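Work package 2: gripper comparison, bin picking cell

The Cletard parallel gripper completed 1000 pick attempts in December, of which 968 were successful. Of the 36 failed attempts reviewed by Maarja Lepik across both grippers, most involved blocks lying close to a bin wall.
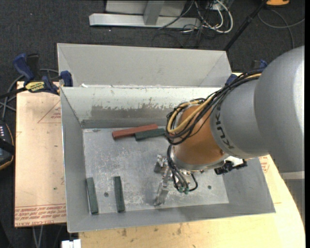

Fig. 2. KUKA arm and gripper over the front bin, four blocks on the floor.

The Skelico gripper is next - up to 4000 attempts, same controller settings. Cable routing at the wrist remains under review by Ubaldo Longo.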